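Monday, October 7, 2019
Dye notebook, walnut and madder

Opened the Lelulow jar first thing and it smells wonderful — earthy, a little sweet, none of the sourness we had in June. The walnut hulls have been soaking 12 days and the liquor is nearly black. I strained it twice through the old cotton and it still left grit in the pan, so a third pass tomorrow.

Weighed out 446 g of the Ruotsalainen wool, all from the same fleece. Alum at the usual strength, held at 80 C for an hour, then left to cool in the pot. The small test skein came out a really gorgeous warm brown with a hint of green at the ends! I want that green again. Could be the iron in the tap water, could be the Gendix pot, which has a chip in the enamel near the handle. 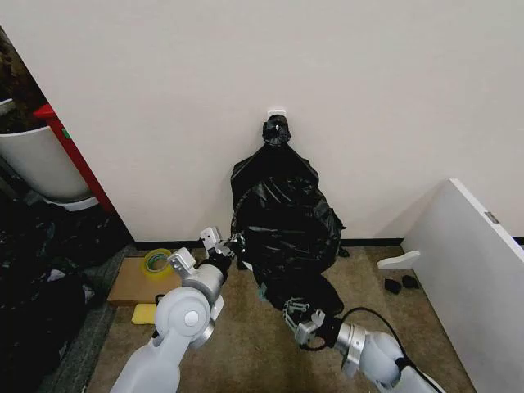 Pramila Uniyal

Black plastic is still the best thing we have for keeping light off wool between baths. The madder is another story. Ran five little skeins, each pulled from the bath later than the last, and the third is the one — a proper brick red, very even, no orange. The last two went dull and I think I let the heat creep up while I was on the phone with Timent about the mordant order (still not shipped).

To do: rinse the third skein again and see if it bleeds. Try walnut over the dull madder, I bet that's lovely. Label the jars!! Two of them say only "brown."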